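Frequently Asked Questions
Stornari Wall Panels: Ordering, Fitting and Care

Orders and samples

Can I see a panel before I buy?
Yes. Samples are free, up to 4 per household. Each one is a hand-sized piece cut from a full panel, so with the marble patterns you will only see a small part of the veining. Full panels are on display in the showroom at Sultidby, and you can bring a cabinet door or a piece of flooring to hold against them.

How many panels do I need?
Measure the width of each wall and divide by the width of the panel you have chosen. Round up to a whole panel for each wall. Do not subtract for windows or doors unless the opening is wider than a full panel. Offcuts from beside a window are often too narrow to use anywhere else.

If you send a sketch with measurements, Ada Pagano in the order office will check your count before the order goes through. A pencil drawing is fine. Write down the ceiling height at both ends of the wall, as older houses are seldom level.

Do you charge for delivery?
Delivery is a flat 44 dollars for any number of panels inside our regular delivery area. The order form will tell you if your address is outside it, and we will quote a price before you pay. Trim and adhesive ordered along with panels travel free. Trim ordered alone goes by parcel post at the carrier's rate.

Will the driver carry the panels inside?
The driver will bring them to the first dry, level spot on the ground floor. Stairs are not included. Please have a second person at home if the panels need to go further, and check the turn at the top of the stairs before the truck arrives. Long panels do not bend enough to get around a tight landing.

What is your return policy?
Unopened packs can come back within the period printed on your receipt. Opened packs, cut panels and custom lengths cannot be returned. If a panel is damaged, leave it in the pack, take a picture of the damage and the label, and write to us before you start work. We cannot replace a panel that has already been glued up.

Are you open all year?
The showroom closes for stock count in January. Online orders are still accepted then, but they ship after the count is finished. At other times of year, orders placed before 2 p.m. are picked the same day.

Getting ready

What can the panels be fixed to?
Drywall, plaster, cement board, plywood and old tile are all suitable if they are sound and dry. Knock on old tile with your knuckles and take off any that sound hollow. Wallpaper must be removed. Glossy paint should be sanded until it is dull.

Do not fix panels over a damp wall. They will hide the damp for a while and it will get worse behind them. Find the source and let the wall dry out first.

Do the panels need to sit in the room before fitting?
Yes, for 2 days. Lay them flat with the packs opened at the ends. Do not stand them on edge against a wall or put them next to a heater. If the room is being plastered or painted, wait until that work is dry.

Should I match the veins from one panel to the next?
The marble patterns are not made to run on from panel to panel. Before you glue anything, set the panels side by side on the floor and try them in different orders. Turning one end for end often helps. Look for two panels with heavy veining at the same height and move them apart. Once you have an order you like, number the backs with a pencil.
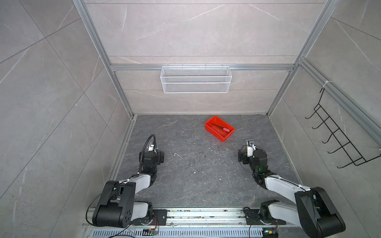
The same goes for panels from different packs. Check that the batch number on the label is the same throughout. Small shade differences between batches are normal and show most where two walls meet in good light. If you have to mix batches, change over at an inside corner.

Fitting

Which adhesive should I use?
We sell Nemon panel adhesive, and it is the one our own fitters use. Other solvent-free panel adhesives should work, but test a scrap first. Run the beads vertically and keep them in from the edges so the adhesive does not squeeze out at the joint.

How do I finish the corners?
Inside corners can be finished with a trim strip or with a neat line of silicone. Outside corners need a trim strip, because a cut edge there will chip. Trim comes in white, black and silver. The silver is sold in the Śliwiński range and has to be ordered separately.

Can I cut panels with a hand saw?
Yes, with a fine-toothed saw and the decorated side facing up. With a jigsaw, put the decorated side down and lay masking tape along the line. For outlet holes, drill the corners first and cut between them. Turn the power off at the breaker before you take any cover plate off.

Can I use them in a shower?
Only the panels marked "wet area" on the label. They need the matching sealed joint strips and a bead of silicone at the base. Leave the shower unused for a full day after sealing.

Can they go behind a stove?
Behind an electric cooktop, yes, with the clearance given in the fitting sheet. Behind a gas burner, no. Use glass, tile or steel on that section and start the panels to either side of it.

Care

How do I clean them?
Wipe with a soft cloth and warm water with a little dish soap. Dry them afterward if your water is hard. Scouring powder, steel wool and anything with bleach will dull the surface.

Can a scratch be repaired?
Light marks can be made less visible with the filler stick sold for your pattern. A deep scratch cannot be filled well and the panel will need to be replaced. Keep a spare panel if you have room for one. Patterns are sometimes dropped from the range.

Who do I contact about a problem after fitting?
Write to Slavica Hoxha in customer service with your order number, the batch number and a short note of what is wrong. If you prefer to call, ask for extension 273.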